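How I clean a white tabletop without leaving streaks

I've wiped down more white tables than I care to remember, and for years I did it badly (too much soap, every single time). My way now takes 2 cloths and a small bowl of warm water.

Start dry. Sweep off the crumbs and dust first, or you'll just push gray paste around.
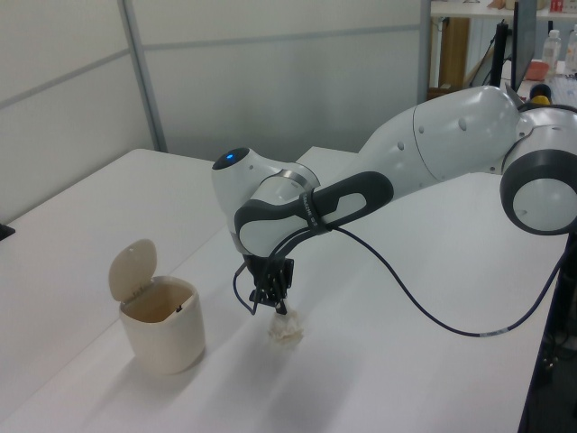 Soap is where most people overdo it. I put 2 drops in the bowl, swish, and wring the cloth until it stops dripping. Work in long, straight passes from the far side toward you. A white top like this one shows up every smear, so fold to a clean side often! Pencil marks get a dab of baking soda paste and a gentle rub. Try it on a corner first.

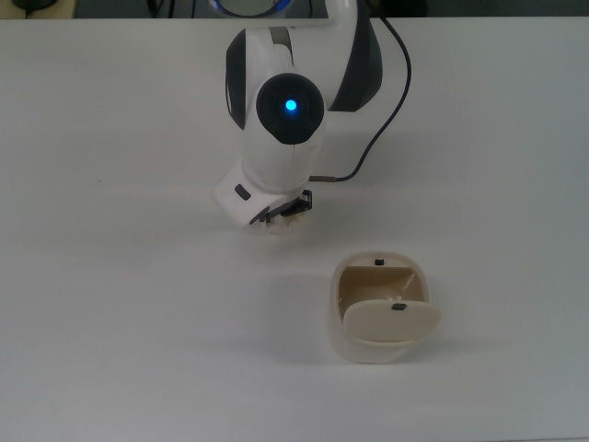 Posted by: Nastlow Shared Workrooms, Housekeeping Team

Now the second cloth, bone dry. Buff right behind the damp one, before the water has a chance to dry by itself. Then crouch down and look across the surface toward a window. Su-chen Tsao taught me that, and I still find a streak most mornings. Rinse both cloths and hang them over the sink in room 238.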